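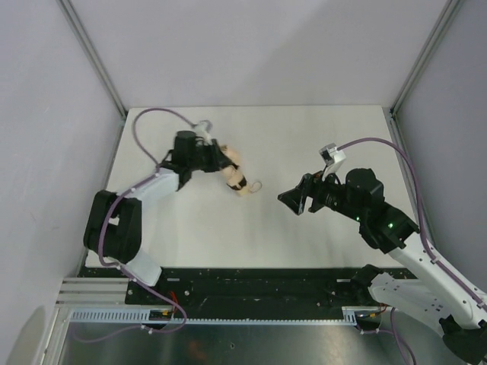 Left arm at the beige item, right arm over the other half of the table

Support > Election Services > Voter Roll Import > Closed tickets

Subject: Voter roll import stops at ward 9, Vallia district
Product: Fadard Roll Manager
Opened: October 15, 2018
Priority: High
Status: Closed – resolved

Reported problem
The Vallia district election office is loading the updated voter roll ahead of the January council by-election. Wards 1 to 8 load normally. Ward 9 stops partway through with the message "Record rejected: polling place not found." The office has tried the import twice with the same result. 1,410 voters are missing from the printed roll.

Support reply 1
Please send the import log and the polling place list used for this election. Do not delete the partial import. Leave the ward locked until we have looked at the log.

Customer reply
Log and list attached. The ward boundary was redrawn after the last council vote and part of the old Zosunow ward was moved into ward 9. The candidates' agents are asking for the roll, so we need a date we can give them.

Support reply 2
The log shows that all of the rejected records carry the polling place code for Thammasiri Hall. That code is still tied to the old Zosunow ward in your list, and the import will not place a voter in one ward and a polling place in another.

Steps:
1. Open Setup, then Polling Places.
2. Find Thammasiri Hall and change the ward to 9.
3. Set the start date to the day the new boundary took effect. Leave the end date blank.
4. Save, then run Import again for ward 9 only.
5. Print the exceptions report before unlocking the ward.

Customer reply
Done. The ward loaded but the exceptions report lists 2 voters as duplicates.

Support reply 3
Both have an old Zosunow entry and a new one under the same voter number. Keep the new entry and mark the old one as moved. Do not use Remove – it also clears the voting history, and you may need that if the roll is challenged.

Customer reply
Both marked as moved. Exceptions report is clear and the roll has gone to the agents. Please close.

Contact Support | Back to top | © 2018 Fadard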